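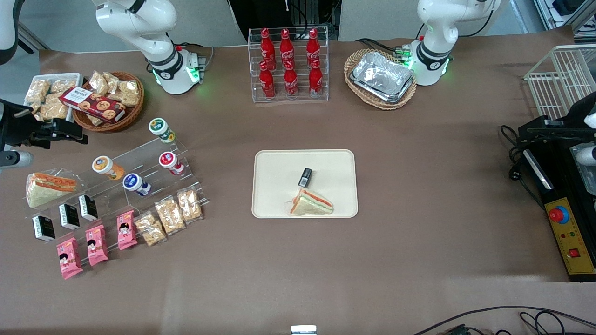

*Photo: Mirjam Hermans*

# What Was Playing at Foley Hall: A Report on Old Dance Programs

Student: Juniper Lindqvist
Supervisor: Muireann Brennan
Submitted: 30 April 2018

## 1. The question

My project is about the dance evenings at Foley Hall in Wanenside. I wanted to know if the band played the songs that were popular on the radio at that time, or if it kept to its own older list. My supervisor suggested this subject after the local library received a box of printed programs from the Maretti family. Mr. Maretti was the leader of the band for many years.

## 2. Material

The box contains programs, two notebooks and a lot of loose paper. I could use only the programs which have a full list of songs, and there are seven of them. Four are from winter evenings and the rest are from summer. On some pages the song titles are shortened, for example "Moon W." or "Blue (slow)", and it took me a long time to understand which song is meant. In two cases I still do not know it.

I also spoke with Liam Ní Bhriain, who danced at the hall when he was young. His memory of the waltzes is very good. He was less sure of the years, so I did not use his dates.

## 3. Method

I typed every title in a table with the name of the dance, the place in the evening and the notes in pencil, if there were any. Then I compared the titles with the radio listings printed in the Burnton newspaper. I called a song "new" when it appeared first in the listings during the same season. 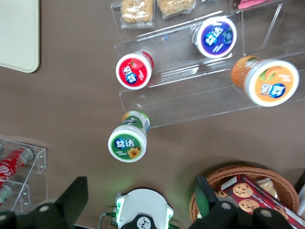

The newspaper is not complete. All pages for December are missing in one of the years, and therefore the Christmas dance could be compared only with the November listings. I have marked this in the table.

## 4. Results

New songs were played mostly after the break. The first part of the evening was almost the same each time: a march, two waltzes and a polka. In the winter programs I found six new songs, and none of them was placed before the break. The summer programs have fewer, but they also have more requests written by hand, and I could not always read them.

The pencil notes say often "again" beside a new song. Muireann Ó Conaill, who read my draft, thinks this means it was repeated the same night. I think it can also mean that the band should practice it again. The notebooks do not decide this question.

## 5. Open points

The second notebook has prices for sheet music, which I did not study. The table is kept with the programs in the library and can be asked for at the desk.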